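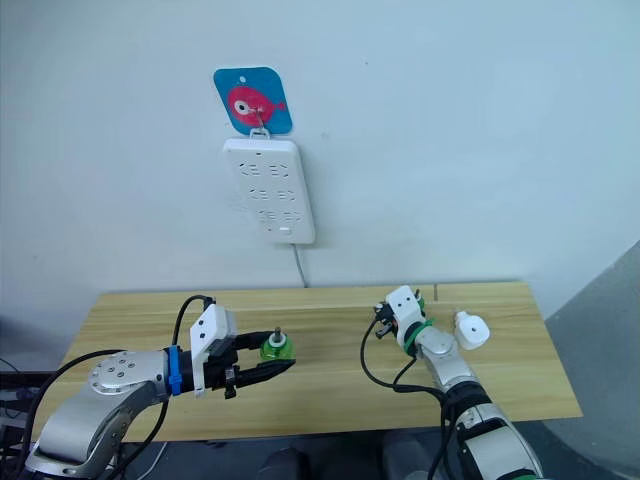

2 min read

Oiling a Bare Wood Worktop

Clear the top and vacuum it along the grain. Sand with 180 grit, then 240. Wipe off the dust with a barely damp cloth and let the wood dry for 24 hours.

Put on a thin coat of oil with a lint-free rag. Leave it for 10 minutes, then wipe off all that remains on the surface. Oil left standing cures sticky and has to be scraped.
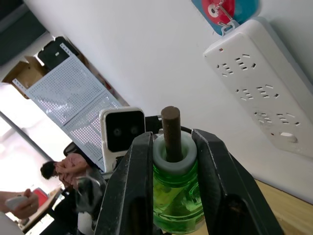

Apply the second coat the next day in the same way. Do the underside too, or the board may cup. Rafferty Kowalczyk uses a foam pad for the end grain, which takes more oil than the face.

Oily rags can self-heat. Lay them flat outdoors to dry, one layer thick.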